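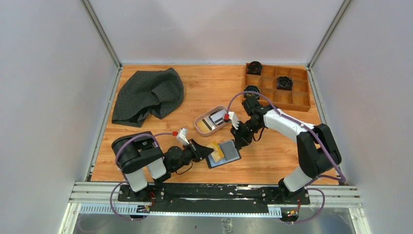
**So how does a boulder end up balanced on top of a hill?** Ice carried it there, and then the ice melted and left it behind.

Right, that's my opener. Leave a gap for people to settle, then on to the Furner Stone.

**The stone itself**

- I first went up to see it with Natália Godinho, who grew up in the next valley and swore it was a twenty-minute walk. It was 2 hours, in drizzle, and I'd brought one biscuit.
- It sits on a bare shelf of limestone above Niltgate. The stone is a dark, gritty sandstone, so even if you know nothing at all about rocks you can see it doesn't match (pass the two hand samples round now, and get them back!)
- Ask: where's the nearest sandstone like it? Let them guess. Answer: the crags at Grekholm, 43 kilometres north.

**What people used to say**

- Giant's marble, mostly. The version I like best is the old woman who dropped it out of her apron on the way to build a bridge - do the voice if the room seems friendly.
- Borislav has a different one with a drowned bell in it. If he's in the audience, ask him, he tells it much better than I do.

**The ice bit**

- Go slowly here. Last time I rushed and lost the back row.
- Ice moves. It plucks blocks off a crag, carries them along, drops them when it melts. Geologists call them erratics, from the Latin for wandering.
- Scratches on the limestone shelf run north to south, pointing back towards Grekholm. I put my hand flat in one and got quite emotional, which Natália still brings up.
- The stone stands on a little pedestal, knee high. Rain has slowly dissolved the limestone all round it, and the bit underneath stayed sheltered. I love this part - don't skip it if we're running late, skip the bell.

**Going to see it**

- Park at Niltgate chapel, follow the wall, keep left at the second gate. Dogs on leads, there are sheep.
- Please don't climb on it. The pedestal is narrower than it looks.
- Next walk up is in September, names on the sheet by the door.

Questions, then tea.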